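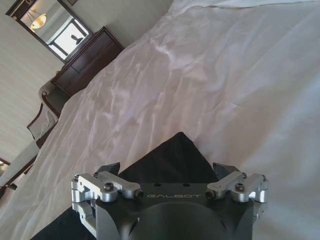 Gripper with black housing and the lettering GALBOT

Mimari ammonia release

The Mimari ammonia release was an industrial accident at the Tillman cold storage plant in Mimari, a river port in the Stuna district. It began at 4:35 am on a Thursday in December, when a suction line on the roof of the plant broke during the restart of a frozen storage circuit. Two workers died, 117 people were treated in hospital, and 498 residents were moved out of the streets east of the plant. The release lasted until the early afternoon, when the last isolation valve on the damaged circuit was closed.

Background

The Tillman plant stored frozen fish and poultry for shipment by barge and rail. Its refrigeration system used anhydrous ammonia, a common choice for large cold stores. Ammonia absorbs a great deal of heat as it evaporates and costs little, but it is toxic, and it can burn when mixed with air in a fairly narrow range of concentrations.

Liquid ammonia was pumped from a low-pressure receiver in the machine room to evaporators above the freezer halls. Vapor and unused liquid came back through insulated suction lines laid across the flat roof. The evaporators were defrosted with hot gas taken from the discharge side of the compressors. In a normal defrost cycle the cold liquid is first drained from the coil, the hot gas is let in, and the pressure is then bled down slowly before the coil is opened to the suction line again.

The controller that ran this cycle had been replaced in the fall. The old unit held its place in the sequence if power was lost. The new one went back to the start of its program and, unless told otherwise by an operator, treated every coil as ready for cooling.

Sequence of events

Power to the eastern half of the port failed shortly before 4 am. One evaporator was in the middle of a defrost at the time and was full of hot gas. When power returned, the controller reset and opened the main suction valve on that coil without the bleed-down step. Gas at high pressure entered a line partly filled with cold liquid. The sudden movement of liquid, known as hydraulic shock, tore the end cap from the suction header on the roof and split the coil housing below it.

Two men were working in the loading bay under the damaged coil. Both were found inside the bay after the leak had been stopped. The night operator, Hamidreza Jafarzadeh, shut down the compressors from the control desk and called the port fire station at 4:41 am. Stopping the compressors did not stop the leak. The circuit still held a large amount of liquid, which went on boiling off as it took heat from the roof and the air.

A light wind from the west carried the vapor over the rail yard and into the housing beyond it. Ammonia gas is lighter than air, but a cloud formed from cold liquid and fine droplets is dense and stays close to the ground. The cloud was reported at street level as far as the Korkach canal, where it thinned after sunrise.

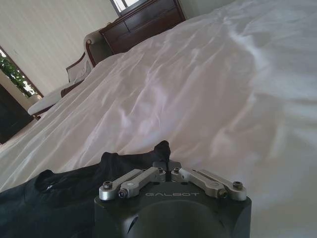
Residents were first told by loudspeaker to stay indoors, close their windows and turn off fans. At 5:50 am this was changed to an order to leave for the blocks nearest the rail yard, and buses took people to a school on the far side of the canal. Most of those treated in hospital had eye and throat irritation and were released the same day. The more serious cases were dock workers who had crossed the cloud on foot.

Fire crews set up water curtains along the plant fence. Ammonia dissolves readily in water, and the curtains lowered the amount of vapor reaching the rail yard. Crews were told not to spray the liquid on the roof, as water would have warmed it and made it evaporate faster. Runoff from the curtains entered a storm drain and killed fish in a short stretch of the canal.

Investigation

The technical inquiry was led by Juniper Tran, a pressure systems engineer. Its report named the reset behavior of the controller as the direct cause. It also found that the end cap had been joined with a weld that did not reach full depth, and that the isolation valves for the roof header could be worked only by hand, from a platform inside the vapor cloud. Entry teams in sealed suits needed several attempts to reach them.

The report described the alarm record as incomplete. Detectors in the machine room were working, but none had been fitted on the roof or in the loading bay, so the bay had no warning other than the smell.

Aftermath

The frozen halls stayed closed through the winter, and the stored goods were destroyed. When the plant reopened, the roof circuit had been divided into smaller sections with remote shutoff valves, and the controller had been set to hold all coils closed after a power loss until an operator cleared them. The liquid charge was also cut.

The port later added a wind sock and a fixed siren at the rail yard — the siren is tested on the first working day of each month.

See also

Hydraulic shock
Hot gas defrost
Korkach canal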